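Kumsa Street's living room cleanup gets under way

KUMSA, 17th August: The Pustis Home Tidy is back, and this year it has moved into the living rooms of Kumsa! Households all over the neighborhood have signed up to clear one room each, and 68 rooms are on the list already. That beats the 20 that took part in the first round, back when the whole thing was a weekend idea and a stack of flyers.

The rules are as simple as ever. Pick a room, start with the trash, and keep going until you can see your floor again.

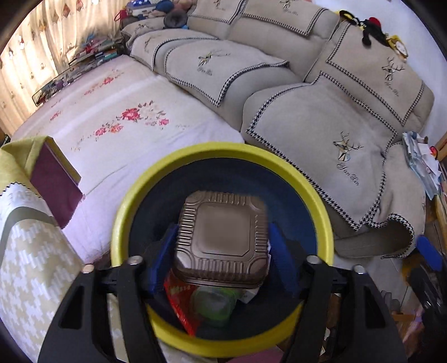 Sign-up stays open for another six days, and any room in the house counts, even the one where everybody dumps their coats. Clodoser, the neighborhood swap store, is taking in toys and books in good shape through the end of the month and will pass them on to families nearby. Bring them in bags or boxes, whichever you have handy.

Packaging is the big theme this time, and organizers are thrilled with how fast people have taken to it. Snack wrappers and little boxes pile up quicker than you'd think – one small bin with a yellow-green rim already held a red wrapper, a pink box with a strawberry on it and a piece of clear film. Cardboard should be kept apart from plastic wherever possible, and the Grernus drop-off point will take both.

Last time the neighborhood filled 206 bags, and the hope is to go well past that. Forms are at the Clodoser front desk. 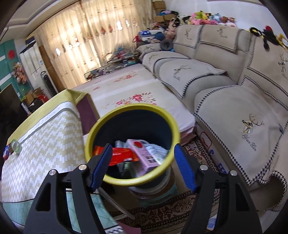 Prizes are back as well, with a Pustis storage set going to the room that changes the most. Bedding and soft toys get a category of their own, and it should be a lively one: plush toys in pink, yellow, green, blue and white are heaped along the top of one sofa's backrest.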